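Can I refill the ink in a permanent marker with a cap, or must I buy new ones?
2 min read
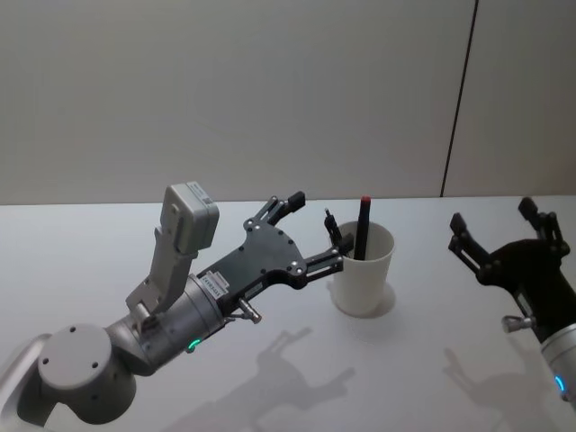 Black pen with red cap, in the white cup.

I am marking plant labels for our allotment in Fetham and I go through many pens. In February I bought a pack of 75 and already half are weak. My neighbour says that you can fill them again from a bottle. Is it true for every type? The shop in Bickerstaff sells Fusunex ink in 200 ml bottles, but on the bottle it is written only "for felt tips". I do not want to spoil good pens.

Answer 1
It depends how the pen is closed. If the end plug comes out with small pliers, you can drop ink on the felt inside, slowly, maybe 20 drops, then leave it standing with the tip down for one night. If the plug is glued, I would leave it. Please use the same kind of ink as before. I mixed water ink with spirit ink one time and the tip became hard like a stone.

Answer 2
just buy new, life is short

Answer 3
I agree with the first answer, but for plant labels I changed to soft pencil. Marker on plastic was pale after one summer here in Flanside, and the pencil I can still read. Before you buy the ink, try also to turn the tip: in some pens you can pull it out and put it in the other way round. Wear gloves, the ink stays on the fingers for days.

Contact us | Copyright | Back to top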